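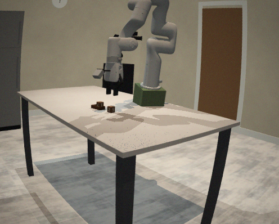
图3 仿真环境中的工位布置:白色多关节机械臂装于绿色底座上,夹爪指向桌面,桌上为三块小木块。

3.2 采购前的仿真评估

本节讨论设备选型与预算编制所依据的仿真环境。实验室原有的一台机械臂已过保修期,维修报价接近同级别新机的价格,因此设备更新被列入下一年度计划。按照学院的规定,单价较高的设备须附技术论证材料,材料中至少要说明三件事:设备能否完成既定任务,场地是否满足安装条件,以及后续每年需要多少维护费用。以往的论证多依靠厂商提供的参数表,而参数表给出的是标称工作半径和额定负载,对具体工位上的可达范围帮助有限。我们改为先在仿真中搭建工位,再依据仿真结果填写论证表。

仿真工位以一张白色矩形桌为主体,机械臂安装在靠近桌面后侧的底座上(图3)。底座在仿真中作为一个独立部件处理,其高度与位置都可以修改。这样做有一个预算上的考虑:底座和安装板通常不在机械臂的报价之内,需要另行加工,而加工费随高度和材料变化较大。如果能在下单之前确定底座尺寸,就可以把这一项合并到同一份采购申请中,避免二次审批。

任务物体为小木块,包括一块扁平的长方块和两块小方块。堆叠任务要求机械臂抓起一块小方块,放到扁平块之上;分拣任务要求将方块移至指定区域。之所以选用木块,一方面是成本低,损坏后容易补充;另一方面,木块的尺寸小,对夹爪的定位精度提出了较明确的要求,便于比较不同配置。图3中一块小方块已叠在扁平块上,另一块单独放在右侧,这一布置同时用作分拣任务的一种起始状态。

3.3 候选方案与费用构成

参与比较的方案有三种,分别由 Mumenari、Hudine 和 Ferrand 三家供应商提供。三家的报价口径不一致。Mumenari 的报价包含夹爪、控制柜和一次现场调试;Hudine 的报价只含机械臂本体和控制柜,夹爪按选配件计价;Ferrand 的报价包含夹爪,但软件授权按年收取。若直接比较首次付款金额,Hudine 的方案最低,补齐夹爪与调试费用之后,它与 Mumenari 的差距基本消失。Ferrand 的首次付款居中,计入授权费后总支出最高。

为统一口径,我们将费用拆分为以下几项:本体与控制柜、末端夹爪、底座与安装板、桌面及防护、运输与调试、软件授权、年度维护、备件。计算周期取5年,与学校对此类设备的折旧年限一致。备件一项主要是夹爪手指和线缆。根据旧设备的维修记录,这两类部件的更换最为频繁,而旧设备采购时没有为它们单列预算,后来只能从耗材经费中支出。Urmila Semwal 整理了全部维修单据,本文关于维护费用的估计即以这些单据为基础。

安装场地也影响费用。桌面四周需要留出通道,机械臂的肘部在抬高时会超出桌面范围,因此墙面、门的开启方向和柜体的位置都要纳入考虑。仿真房间中设置了墙面、门和地毯等静态物体,墙面与门的位置按拟用房间的平面图确定,地毯不参与碰撞检测。房间尺寸经过两次复测,第二次测量后将工作桌向房间中部移动了46厘米,此后机械臂的运动范围与门的开启区域不再重叠。这一调整没有产生额外费用,但如果在设备到货并固定之后才发现,就需要重新布线。

3.4 评估方法

每种方案在仿真中执行500次堆叠任务,木块的初始位置在桌面指定区域内随机生成,底座高度设为若干档。记录的内容包括:目标位姿是否可达,运动过程中是否与桌面或底座发生碰撞,以及完成一次操作所需的时间。夹爪统一采用两指平行结构,以排除末端差异的影响。光照条件在各方案之间保持不变,相机观测不参与控制,木块位置直接由仿真器读取。因此,本节的结果只反映机械结构与工位布局,不涉及视觉识别的性能。

三种方案在桌面中部的可达性相近,差别主要出现在靠近前沿和两侧的位置。Hudine 的机械臂臂展较短,底座若仍放在后侧,前沿区域有一部分无法以竖直姿态抓取。将底座前移可以解决这一问题,代价是可用桌面减少,后续若要增加料盘会比较局促。Mumenari 与 Ferrand 的方案不需要移动底座。操作时间方面,三者的差异不足以影响选型,因为本实验室的任务以数据采集和教学为主,对节拍没有严格要求。

底座高度的影响比预想的大。高度过低时,前臂在靠近底座的位置折叠过度,容易触及关节限位;高度过高时,竖直抓取的有效半径缩小。最终选定的高度处于两者之间,三种方案均可使用同一套安装板,只需更换孔位。安装板由 Grevolby 报价加工,图纸已随采购申请一并提交。

3.5 预算安排

综合上述结果,我们建议采购 Mumenari 的方案。Rajkumari Bhardwaj 负责编制预算表,初稿于11月提交学院,修订稿的日期为2019年1月21日。修订稿与初稿的主要区别有两处:一是增加了备件一项;二是将总额的10%列为预备费,用于应对运费变动和安装过程中的零星支出。预备费未使用的部分在验收后退回,不转作他用。

付款分为两期,首期在合同签订后支付,余款在验收后支付。验收任务与仿真中的堆叠任务保持一致,使用同样尺寸的木块和同样的起始区域,验收记录由双方签字。若实测可达范围与仿真结果不符,供应商需在现场协助调整底座位置,相关工时已写入合同附件。

需要说明的是,仿真中未考虑线缆对关节运动的牵扯,也未模拟夹爪手指的磨损。前者可能使实际可达范围略小于仿真结果,后者关系到备件的消耗速度。这两项在预算中按旧设备的记录估算,待新设备运行满一年后再作修正。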